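A pia de duas cubas está voltando

Durante anos, quem reformava a cozinha ouvia do vendedor a mesma recomendação: uma cuba só, grande e funda, onde coubesse a assadeira inteira. A cuba dupla ficou com fama de coisa de casa de avó. Nos últimos tempos, porém, ela reapareceu nos projetos de apartamentos médios e até pequenos, e os motivos são bem práticos.

O primeiro é a água. Quem lava louça à mão numa cuba única costuma deixar a torneira aberta enquanto ensaboa e enxágua, por falta de lugar para separar uma coisa da outra. Com duas cubas, dá para deixar os pratos de molho de um lado e enxaguar do outro. Em Kisbridge, um prédio de 22 apartamentos reformou as cozinhas em agosto e deixou a escolha para cada morador. A maioria preferiu a dupla, inclusive gente que tem lava-louças e só usa a pia para panelas, taças e facas.

O segundo motivo é a divisão do trabalho. Numa casa em que duas pessoas cozinham ao mesmo tempo, a pia é onde elas mais se esbarram. Uma quer escorrer o macarrão, a outra está com a alface na água. A segunda cuba resolve parte disso, desde que a torneira tenha bica móvel e alcance os dois lados. Parece óbvio, mas é um dos erros mais comuns de quem compra a torneira antes da pia.

A medida merece atenção. Uma cuba dupla apertada num tampo curto dá em dois recipientes estreitos, nenhum deles capaz de receber uma frigideira deitada. A Rusnák, marcenaria que trabalha com cozinhas sob medida em Candcombe, só indica o modelo quando sobra bancada livre dos dois lados, de um para a louça suja e do outro para o escorredor. Sem essa folga, a oficina sugere uma cuba só, com bacia removível. 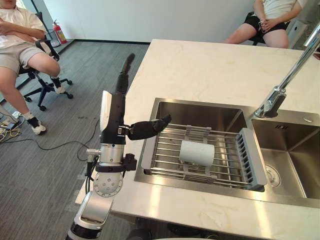 Vale a pena trocar a cuba sem trocar o tampo?

Depende do recorte que já existe. Se a cuba nova for maior que a antiga, o marmorista consegue ampliar a abertura no local, com muito pó e um dia de cozinha parada. Se for menor, não há o que fazer, e o tampo precisa ser substituído.

O inox continua sendo o material mais pedido. Aguenta panela quente, não lasca e perdoa o copo que escapa da mão. Risca, é verdade, e quem se incomoda com isso deve preferir o acabamento escovado, que disfarça melhor do que o polido. A espessura da chapa conta mais do que o brilho: chapa fina vibra e faz barulho quando a água cai. As cubas da linha Jestex trazem uma manta colada no fundo para abafar o som, e uma manta parecida pode ser aplicada depois, por baixo, em quase qualquer modelo.

Já o mármore branco em volta da pia divide opiniões. É bonito, fica fresco no verão e serve para abrir massa. Também mancha com vinho, café e cúrcuma, e perde o lustro onde pinga limão. O impermeabilizante ajuda com as manchas — mas contra o ácido faz muito pouco. Quem não abre mão dele precisa se acostumar a passar um pano logo depois de cozinhar e a aceitar alguma marca com o passar dos anos.

Na limpeza, o ponto fraco da cuba dupla é o encanamento. São dois ralos ligados a um sifão comum, e a gordura se acumula justamente na junção. Convém desmontar e lavar a peça a cada 2 meses. Água fervente sozinha empurra a gordura mais para a frente, onde ela endurece de novo e fica mais difícil de alcançar.

Para quem está comprando agora, fica um conselho dos instaladores: levar à loja a panela maior da casa e colocá-la dentro da cuba do mostruário. Se couber deitada e ainda sobrar espaço para a mão com a esponja, o tamanho serve.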